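Ovinbridge FAQ

Is Adden a solo record?
Pretty much! I wrote and sang all of it, and Deepika Suvarna played fiddle on 6 songs because mine is a bit rubbish.

Where can I buy the vinyl?
At shows, or by mail. I pressed 527 copies and the grey sleeves went first, sorry.

Why is Seol so quiet?
I mixed it at home in January with the neighbours asleep. Turn it up!

Will you play my favourite, Ravus?
Usually, yeah, near the end (it's murder on my voice).

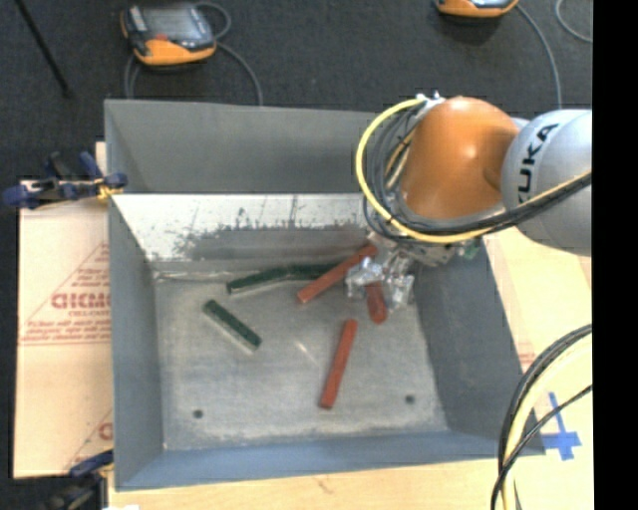
Orange robot arm and a big grey metal bin.

Can I record your show?
Go for it, just send me a copy.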